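The Case for Keeping the Reference Desk
Opinion, by Orathai Chaiyaporn, Tirik Institute for Public Libraries
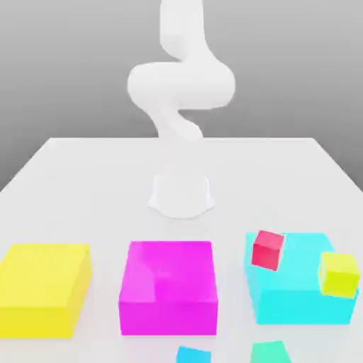 What a reference desk does

Over the past two budget cycles, a number of public library systems have removed their staffed reference desks and replaced them with a general service counter. The Institute has followed these changes closely. It is our view that the decision is being made too quickly, and that the records used to support it do not measure the work in question.

The usual argument rests on a count. A branch logs the questions brought to the desk, compares the total with that of earlier years, and finds that it has fallen. Luangrath Branch, which serves a mixed district of older residents and new arrivals, recorded over 2,000 reference questions in its last full year of desk service. The district's finance office judged that figure too low to support a dedicated post, and the desk closed in September.

We do not dispute the figure. We dispute the unit. A request for the opening hours of the tax office was entered as one question. So was the request of a man who wished to find out whether his late father's service abroad entitled his mother to a pension, and whose inquiry took a librarian most of three afternoons. Under the logging rules then in force, the two were equal.

Sreekumar Iyengar, who managed the Luangrath desk for 7 years, has written to the Institute on this point. "We were told to press the button once per person," he states. "If a patron returned the next morning with the form half completed, that was the same question, and I was not to press it again." His letter is measured in tone and we have drawn on it with his permission.

Search is a different service

It is often said that patrons can now find answers for themselves. Many can, and the Institute welcomes it. A patron who knows the name of a form can find the form. The desk was chiefly of use to those who did not know the name, or who had been given the wrong one by another office. A good reference librarian spends the first few minutes of any exchange learning what is being asked, and in our experience the first question put is seldom the one that needs an answer.

Library systems have tried to fill this gap with purchased products. Plakasura, an online inquiry service adopted by several districts, requires the patron to choose a subject from a menu before typing anything. Patrons with housing troubles must decide whether the matter is legal, financial or medical. For a tenant with mold in a bedroom and an unpaid bill on the table, it may be all of them. Staff at the general counter report that they are regularly asked to help patrons complete the menu, work for which the counter has neither the seating nor the privacy.

The matter of cost

A reference post is a real expense, and districts are right to examine it. The Institute asks that the examination be complete. Where a desk closes, inquiries move to other offices: the county clerk, the clinic front desk, the school secretary. None of these offices was consulted at Luangrath, and no funds moved with the work. The saving appears in the library's accounts, while the added hours are spread across departments that keep no log of them.

The Listasov system took a different course. It reduced desk hours to the late morning and early afternoon, kept a trained librarian in the post, and changed its records to note time spent as well as persons served. Its managers now know which inquiries take an hour and on what subjects, and they have used that knowledge to set staff training. The arrangement has drawn complaints from patrons who work during the day, and an evening session is under review. We regard it nonetheless as a sound starting point for other districts.

The Institute's position

We recommend that no district close a reference desk on the basis of question counts alone. A trial period of time-based records should come first, and neighboring public offices should be asked in writing what they expect to take on. Where a desk has already closed, the post should remain in the staffing plan, unfilled if necessary, until such a review has been carried out.

Comments from member libraries may be sent to the Institute's policy office and will be placed before the board at its next regular meeting.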